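30 March 2019

Finished The Salt Ledger at last, with the kettle on for the third time and my feet tucked under the dog. 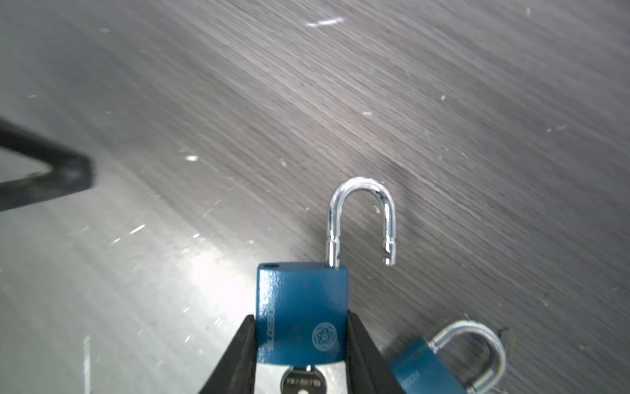
I've been at it since February, which is a bit shameful for a book of 28 chapters, but I kept stopping to go back. The first 100 pages are so slow! It's all harbour fog and people not answering letters, and I very nearly gave it away to the op shop. Then Flinen gets to the island and finds the second ledger, and suddenly I was reading in the bath, reading on the tram, reading with the pasta boiling over.

Book club want a page of notes from each of us this time, so I had a squiz at one of those study guides online to see how they lay it out. Chapter summaries, character list, themes, the lot. It reckons the main theme is inheritance. I don't agree — to me it's about who gets to write things down. Flinen can't read the old shorthand and Curel can, and every bit of power in that house comes from that. When Curel reads the will aloud in chapter 9 and leaves out a line, I had to put the book down and make toast.

The guide also calls Sakai a minor character, which made me cross. Sakai is the only one who ever asks Flinen a question and waits for the answer! Without the boat-shed conversation there's no ending at all. I've written that in my notes and underlined it, so I'd better be ready to defend it.

I'm less sure about Flilier. I like the name of the town, and the bits with the colour of the roofs changing after rain are gorgeous, but by page 200 I still couldn't have told you where the church was from the jetty. Maybe I skimmed. I did skim the sermon.

My page of notes is now nearly three pages and my handwriting goes to pieces halfway down the second. I'll type it up tomorrow, after the washing, and bring the lemon slice as well in case they hated it.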